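**Server Hardware Retirement: Athumani Building**

The Odanier Foundation has approved the second phase of its hardware retirement program. Under the program, 78 office and storage servers at the Athumani building will be withdrawn from service by the end of March. Equipment with a support contract is returned to the supplier, Ponetti, and all other units are stripped for parts and recycled.
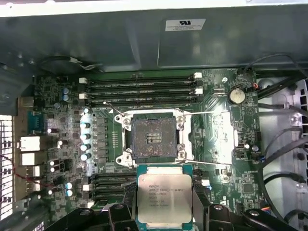 Departments must confirm their data retention periods before a unit is released. Financial records are held for eight years. Building and land records are held until 2034, when the current lease ends, and will move to the Fullodbridge archive on two storage arrays. Transfer of the full set is expected to take roughly 8 weeks.

Drives are erased on site and logged by serial number. A drive that fails erasure is shredded.
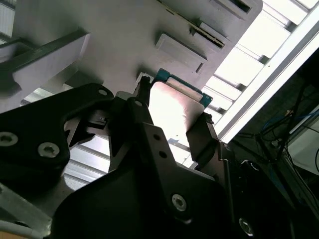
Release forms are available from the records office and require the signature of the department head. Forms received after the deadline will be handled in the third phase. Questions about retention periods should be sent to the records office, and questions about parts credit to the purchasing desk.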